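Home News Interviews Events Contact

Teaching an arm to handle a processor, one demonstration at a time

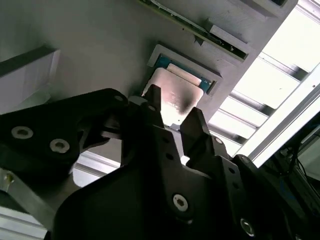
Gaurav Prajapati disagrees with the idea that more demonstrations always help. He would take 71 clean ones over a thousand rushed ones, he told us, and he has thrown out whole afternoons of recordings.

Kanchan Katiyar, who runs the teaching sessions at Zisari, is less strict. Her team has recorded 1,265 demonstrations of the chip task since August, all by remote control. The operator moves a small hand controller and the arm copies it.

"At first we held the arm and pushed it through the motion," Katiyar said. "For big parts that was fine. With a processor, your own hand shakes the arm, and the fingers end up a millimeter off."

New operators practice for eight hours before any of their work is saved. The hardest thing to learn, she said, is to slow down near the socket. "People are quick and smooth until the last inch. Then they stop, back up and try again. The robot learns the backing up too."

She keeps some of those corrections on purpose. Of the 26 recordings made on a typical morning, a few will include a missed grip and a recovery.

"If it only ever sees perfect runs, it has no idea what to do when it's a little off," she said.

Prajapati accepts that, but wants the recoveries labeled and stored separately. The two are still arguing over it. Memory modules are the next task on the list.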